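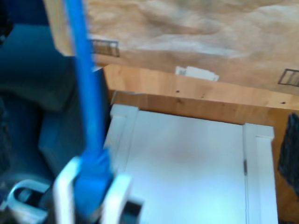 Photo: Nikola Berisha / Fleltalcombe

Small racks, good habits – speaker notes
Amra Stojanovska, 1/24/22

Open with thanks to Viorica for the room and the projector. Leave the first picture up while people find seats.

Say who I am, quickly. I look after the network at Fleltalcombe, and I love a small rack! I really do. Big data halls are fine, but a rack you can walk up to with a cup of coffee (put the coffee down first) is where I learned everything I know about cabling.

Ask for hands: who has a rack at work they're a little scared of? Wait for the laugh. Then tell the December story. Arben pulled one patch cable to "see where it went" and the phones at Gashi were out for 20 minutes. He has said I can use his name.

Next, the work table. I go on about tables and I'm not sorry. Put a plain wooden one in front of the rack, close enough that you can reach the ports and still set things down. Before we had ours I was balancing spare cables on my knee and dropping the little screws down the back of everything.

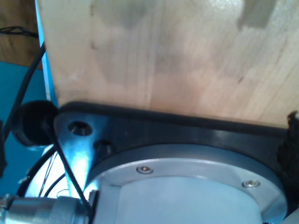 Wood is nice to work on, too. Small parts don't skate off it the way they did on the old glass desk, and you can stick a strip of tape along the edge and write port numbers on it. Peel it off when you're done.

Slow down here, people like to write the tape thing down.

Then shipping bags. Keep the one your parts came in until the job is finished! The barcode side has what you need if something has to go back, and a bag gives you a place for the pieces you took out. Milovan threw one away and we spent 2 days sorting out a return with Grondik.
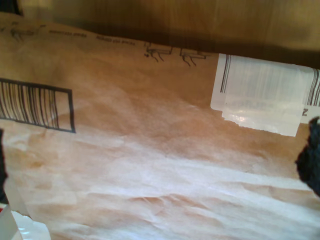
Slide 7: Brown paper, barcode at the left, plenty of wrinkles

Now the fun part, plugging in. Talk through it at normal speed, no jargon:

Read the label out loud.
Find the port with your eyes before your hand goes in.
Push until it clicks, then give it a soft tug.
Write it in the book.

Mention color here. We use blue for desks and keep ticket 1346 as the reason why (show the printout from my folder, don't read it all).

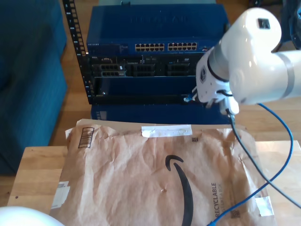
Slide 9: Netgear switch at the top of the rack, blue Ethernet connector down by the blue panel

Point out the numbers beside the holes on the rack rail. Use them in your notes – "the one under the switch" means something different after you move the switch.

If time is short, skip the Molier story and go to questions. I have 3 rolls of tape to give away, so toss one to whoever asks first.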